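Furniture Pickup and Storage: Frequently Asked Questions

Pridow Storage, Trollau

Who can rent a unit?
Anyone over 18 with a photo ID and a proof of address. Businesses need to bring a copy of their registration as well. One person signs the contract, but you can name 2 other people who are allowed in without you.

What sizes do you have?
Small, medium and large. A small unit holds boxes and a bike. A medium takes the contents of a one-bedroom apartment. If you are moving out of a house, ask for a large or for two mediums side by side.

Do you collect?
Yes, in Trollau and Lirarberg. Pickup in Paracha is possible on request, but there is an extra mileage charge. Please tell us about stairs, narrow doors and parking limits when you book.

How do I open the gate?
You get your own code when you sign. It works from 6 in the morning to 10 at night. After three wrong tries the keypad locks, and you have to call the office to reset it.

Is my property insured?
The basic rate includes cover up to $2000. You can raise this at any time by filling out form 3114 at the front desk. Cash, jewelry and documents are not covered at any level.

What can't I store?
Food, plants, animals, fuel, paint, gas bottles and tires. Car batteries are also out – even old ones.

How should I prepare upholstered furniture?
Vacuum it first, including under the cushions. Let it dry fully if you have cleaned it with water. Cover it with a cotton sheet and leave plastic wrap off, as it traps moisture. Do not stack boxes on the seats. Dark woven fabric shows lint and dust, so a lint roller is worth having.

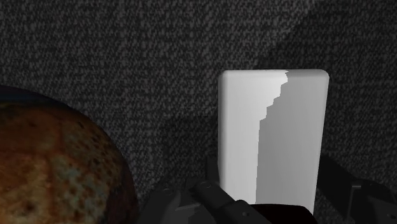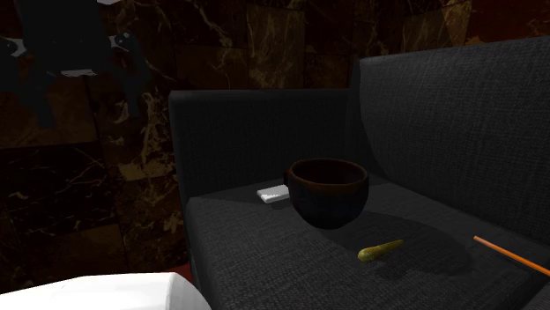

Can I store a mattress standing up?
For a few weeks, yes. For longer stays, lay it flat on a pallet. We lend pallets free of charge.

How do I pay?
By card or bank transfer, monthly in advance. Rates are reviewed once a year in January, and we write to you before any change.

How do I move out?
Give us 2 weeks' notice in writing. Sweep the unit and take your lock with you. The deposit goes back to the card or account it came from.

Who do I contact with a complaint?
Write to Amos Escobedo, site manager, at the office address. Include your unit number and a phone number where we can reach you during the day.

Page last updated 2nd September.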